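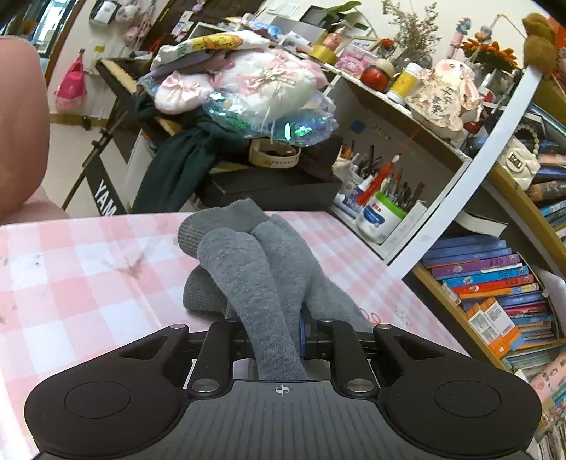
Section 4. Home Practice with the Hand-Held Gripper

Members of the Gasport Student Robotics Club may sign out one Tralell gripper for practice between meetings. Practice at home follows the same procedure as practice in the club room, and the recordings are scored in the same way. Soft objects are assigned first. A bundle of knit gloves, such as the grey one with black fingers closing on it over a checkered tablecloth, gives under pressure and changes shape as it is held, so the student must watch the finger pivots as well as the object. Rigid objects are introduced in Section 5.

4.1 Preparing the work surface

1. Choose a desk or table at waist height. A tablecloth may stay in place if it lies flat.
2. Clear a space wide enough for the gripper to approach from the front. Shelves and other belongings in the background may remain where they are.
3. Switch on the room light. Do not depend on daylight for sessions after 4 p.m.
4. Place the assigned object in the cleared space with its longest side pointing away from you.

Note: Gloves, socks and scarves are accepted as soft objects. Plush toys require approval from the team advisor.

4.2 Performing the grasp

1. Hold the gripper level, with the fingers open and pointing toward the object.
2. Start the recording and wait for the tone.
3. Move forward slowly until the object lies between both fingers.
4. Close the fingers until the object is held. Stop as soon as you feel resistance — further squeezing strains the linkages.
5. Lift the object, hold it for 12 seconds, and lower it to the same place.
6. Open the fingers fully before moving the gripper away.

Caution: Keep sleeves, hair and jewelry away from the finger pivots. Loose yarn can wind around a bolt head. If this happens, stop and free it by hand with the fingers open.

4.3 Saving and submitting

Each student submits 152 accepted grasps before the Zepeda qualifying round. Name the session in the Wodov log with your initials and the object type, then upload it before the Saturday meeting. Sessions with a missing tone are returned to the student and must be repeated.

Questions about scoring should be addressed to the team advisor, Baltazar Aguirre. Damaged grippers must be reported before the next sign-out.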